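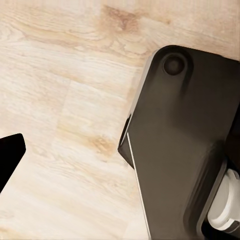
Ekton Manipulation Group - Simulation and Test Standards

Checking a wrist camera view before a simulated grasp run

Applies to all two-finger gripper scenes built on the Ovden workcell model. Last revised October 15, 2023.

Complete these checks before you record any episodes. They take the place of the September draft, which covered the overhead camera only.

Before you start

Load the scene with the gripper fully open and no object spawned. Set the render to the same lighting preset you will use for the run. Log in to Groltimau and open a new run sheet.

Step 1. Confirm both fingers are visible

With the gripper open, both fingertips must appear in the wrist view. They do not need to show equally. In the view at the top of this page, the right finger takes up a large share of the image and only the tip of the left one shows at the edge. This passes, as both tips can be located against the wood.

Step 2. Check the gap

The surface between the fingers must be bare. Look for leftover objects from an earlier scene, including small ones that match the table color. Wood textures need extra care: a knot or a dark patch of grain can be mistaken for a part. If in doubt, switch the texture off and look again.

Step 3. Check clearance

The fingers must hover above the surface at the start pose. Do not judge this from the render alone. Read the fingertip height from the state log and enter it on the run sheet.

Step 4. Check exposure on dark parts

Charcoal and black fingers lose surface detail easily. At least one finger should show a readable edge or bevel. If both are solid black, raise the fill light one level and repeat Step 1.

Step 5. Fix the seed and record

Enter the scene seed, texture ID and camera pose. A standard batch is 400 episodes. Batches over 1,000 need a second reviewer - request one in Groltimau before launch, as runs cannot be paused for review.

Rejecting a batch

Reject the full batch if the camera pose changes partway through. Do not trim it and keep the rest. Mark the run sheet with code 406 and start again from Step 1.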